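Progress report to the Naltico Rural Fund
Project: Renewal of old plum and pear orchards, Groltatside district
Prepared by Sigita Šimkus, 15th May

The work in the orchards is mostly on schedule, but the price part of the project is behind, and I explain the delay below.

During the winter pruning we worked on 3,883 old trees on 20 farms. The plan was to finish before the buds opened. Two farms on the north slope were late, as the road was closed by snow for nine days, and there we pruned only the pears. The plums on these farms will be pruned in July, after the harvest of the early cherries, when the growers have free hands again.

We also planted 856 young trees to fill the gaps in the rows. All of them came from the Adomaitis nursery, on a rootstock which suits heavy soil. Some 100 were delivered with weak roots, and the nursery has agreed in writing to replace them in autumn without cost to the project. 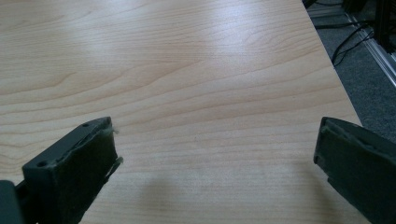

The agreement with the Panthorpe cannery is not signed yet. The cannery wants to buy only pears of one size, and our growers would like to sell the whole crop – also the small fruit, which now goes to juice for a very low price. Uldis Jankauskaitė has met the buyer three times. At the last meeting they offered to take small pears for puree, but the price was not fixed, and the growers did not want to vote without it.

Spending is below the plan for this period. Transport cost less than we expected, while ladders and saws cost more. We ask for your permission to move the remaining transport money to deer fences. Four growers reported damaged bark on the new trees, and the plastic guards are too short for this area.

Next steps are the summer pruning, a second check of the young trees, and one more meeting in Panthorpe. The detailed table of costs will be sent separately by Uldis after the bank statement arrives.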